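Febrero sin azúcar

Llevo treinta y siete días sin azúcar y ya soy insoportable. Ánh Lã, que me metió en esto, lo dejó al tercero y está estupenda.

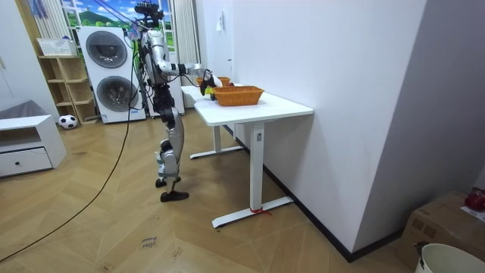 La cesta naranja, hacia el centro de la mesa.

El plan venía en el boletín de Jomia: cinco piezas de fruta al día y mucha paciencia. La paciencia no la vendían. A las siete de la tarde sueño con palmeras de chocolate, y no de las pequeñas.

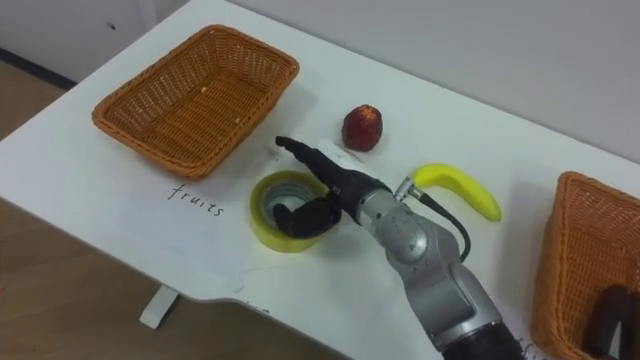

Lo que sí he aprendido

Que el kétchup lleva azúcar. El jamón cocido también. Mi suegra, ni gota.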